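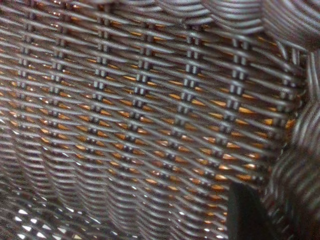 Weave on the dark synthetic wicker, close up.

Ticket: Plorkumik charges two parcels for one
Status: reopened by customer
Shop: Lerkavham, storage and housewares
Plugin: Plorkumik shipping rates, June release
Carrier: Bennani, parcel account

Reopening this. The ticket was closed as "solved, cache" and it isn't solved. I cleared the cache before I wrote the first time, I said so in the first message, and I cleared it again when your reply told me to. The checkout still quotes the wrong postage.

The problem, again. We list 289 products. Plenty of them are sold as sets that nest, one inside the next, and go out in a single carton. Until the June release, a nested set was quoted as one parcel at the size of the outer piece. Now the plugin adds up every piece as if each had its own box, and the customer is asked to pay for two parcels, or three if the set has three in it. People see that number and leave. I would too.

Your first reply suggested the carrier had changed its prices. I had my doubts and checked. Typing the same carton size and weight into the Bennani account page by hand gives the old price for one parcel. The carrier's side looks fine to me. Whatever is going wrong is happening before the request gets there.

What I have tried so far:

Cleared the shop cache, the browser cache and the plugin's own rate cache. No change.

Turned off every other plugin and switched to the plain theme. No change, and the shop looked terrible while it was off.

Deleted one set and built it again from scratch. The new one was quoted as two parcels, same as the old one.

Changed "Pack by" from Volume to Weight. This did change something. The set dropped to one parcel, but so did everything else in the cart, including a floor lamp that would never fit in there with it. Changed it back.

Re-imported the rate table. The import stopped after 90 seconds with "Request could not be completed." The table has 3,000 rows and it loaded without trouble in the spring. I split the file in two and both halves went in. Your help page says there is no row limit. Maybe there isn't, but there is clearly a time limit and it would be kind to mention it.

Rolled back to the previous release on the test copy of the shop. Nested sets are quoted as one parcel again. Same products, same table, same carrier account. I don't know how much plainer I can make it.

Second reply from your side, pasted here so it stays with the ticket: "Nested items are not a supported product type. We recommend creating a custom box for each set." I would accept that more easily if the settings page didn't still have a checkbox that says "Items nest." It is ticked. It has been ticked the whole time. Ticking and unticking it makes no difference in the new release, and it does make a difference in the old one.

I did try the custom box idea on one set anyway. It works if the customer buys that set and nothing else. Add a pack of drawer liners that weighs 800 grams and the plugin throws out the custom box and goes back to counting pieces. So it is a fix for people who buy one thing, and we'd like to sell them two.

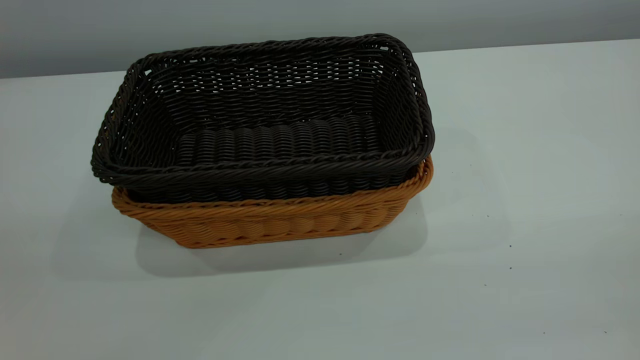
Dulton, 25 Jul 2021

Update from the shop. The patch arrived and I put it on the test copy only, given how the last release went.

Better, partly. A set of two that nest is now quoted as one parcel, and it stays that way with the drawer liners in the cart. Sets of three are still quoted as two parcels. My guess is that the patch looks one level deep and stops, but I can't see the code, so take that for what it's worth.

The log also has a new line I don't like the look of:

pack: parent size missing, using default

It shows up for every set where the outer piece is listed as a separate product as well. All of those products have their sizes filled in. I opened them one at a time to be sure. If the plugin is using a default size, I'd like to know what the default is, since I can't find one anywhere in the settings, and I'd like to know who pays the difference if Bennani measures the carton and disagrees.

The release note for the patch says "improved accuracy of multi-item quotes." Improved compared with June, yes. Compared with the version before that, no, and that's the one the live shop is going to keep running for now.

Please don't close this one automatically. Still open from our side: sets of three, the default size message, and the import that times out. Rate table and full log are attached to the ticket, both taken from the test copy after the patch.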